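Broton extends boil-water notice for hillside homes

September 24, 2021

Residents in the upper part of Broton should keep boiling their tap water through the end of the month, the town's water department said. The notice covers 386 homes north of Unnithan Road and was first issued after a pressure drop in the main that feeds the hillside.

Two of the last four samples taken from the area came back positive for coliform bacteria, according to department engineer Gunhild Ingvarsson. None of the samples showed E. coli.

"We need clean results two days in a row before we can lift it, and we don't have that yet," Ingvarsson said. Crews flushed the hydrants on Bivillow Lane and will flush them again before the next round of testing.

Water for drinking, brushing teeth, making ice and washing produce should be kept at a rolling boil for one minute and then cooled. Showering and laundry are fine. Homes on private wells are not affected.
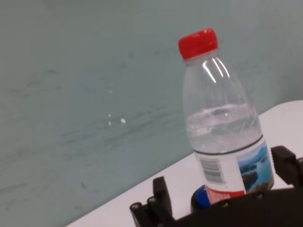 Bottled water can be used in place of boiled tap water while the notice is in effect.

The town has handed out 3,226 gallons of water so far at the Cusinthorpe fire station. Pickup continues daily from 8 a.m. to 6 p.m., with a limit of two gallons per person. Residents who cannot get to the station can call the water department to ask for delivery.

The pressure drop was traced to a failed valve at the Cusinthorpe pump house. Public works director Finlay Jardine said the valve was installed in 1988 and had been on the replacement list since April. A new one is in place, and a second valve of the same age will be changed next month.

Town council member Chukwuemeka Ekwueme asked for a written report on why some households got the first notice a day late. Jardine said the phone alert list was missing more than 286 numbers and is being updated.

Test results will be posted at town hall and on the town website.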